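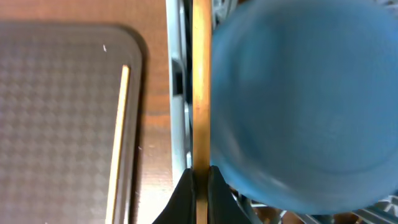

Home Articles Issues Search

Reading time: 5 min

4.2 Utensils and serving size

Households in Rorisbridge recorded every evening meal for 40 days, and 371 diary entries were complete enough to code. We grouped entries by the main utensil used, following Granström, and by whether food was taken from a shared dish or a personal one. The category "stick" covers any long, narrow wooden utensil of the kind in Figure 1, whether used singly or in pairs. Blue tableware was coded under color only, with no separate code for shade.

Shared dishes appeared in 114 entries. Diners in these meals reported second helpings more often, but they also reported smaller first helpings, so total intake could not be compared directly. Five entries listed no utensil and were left out of the utensil analysis. Wikström coded the September diaries and Mekonnen the rest.

Figure 1. Slender wooden stick beside a blue object.

Contact | Copyright | Back to top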